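Two-Arm Robot Learns to Seat Network Cables With Short Corrective Demonstrations

Print | E-mail
Reading time: 2 min

TULTNESS, 6/23/25 – A research group at Virk has reported a training method that lets a two-arm robot plug Ethernet cables into small network devices using far fewer full demonstrations than its earlier system needed. The method, called Flesten, was described in a technical report released with the training code.

Cable insertion is a standard problem in manipulation research. The connector is rigid, the cable behind it is not, and the last few millimeters of travel are hard to see from a head camera. Flesten relies on the wrist view for that stage.

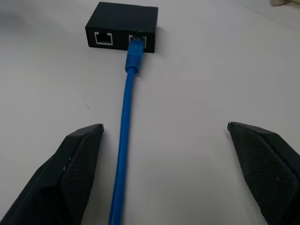
Photo: Virk / Flesten project

The group recorded 148 full demonstrations by teleoperation. It then added 500 short corrections, each of which starts from a state where the policy had stalled or drifted off line. An operator takes over, brings the connector back into alignment and hands control back. Only the corrective segment is stored.

"A full demonstration is mostly reaching, and the policy already reaches well," said Urmas Pētersons, lead author of the report. "The corrections put the data where the errors are."

In tests on network ports, the policy trained with corrections failed 21 times in 500 attempts. The baseline, trained on full demonstrations alone, failed in almost half of its attempts. Most of the remaining failures came from connectors grasped at an angle, which the policy tried to push in without regrasping.

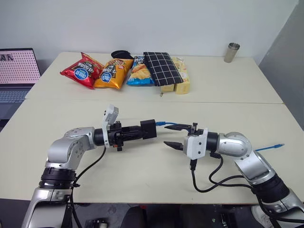
Both arms are controlled by a single policy, which receives the head view and the wrist views together with joint positions. Separate policies for each arm were tried first and dropped after the arms began pulling against each other when the cable was under tension. The report gives the training time for the joint version as 2 days on one workstation.

Lucie Carrier, who works on assembly automation at Rastard and was not involved in the study, said the results were clear but narrow. "The port faces the robot and the lighting does not change much," she said. "I would want to see the same numbers inside a rack."

The authors list unplugging and regrasping as the next tasks. A second data set is planned for August.

Related items
Rastard opens test cell for connector assembly
Wrist cameras compared for close-range insertion
Tultness workshop on two-arm teleoperation: program posted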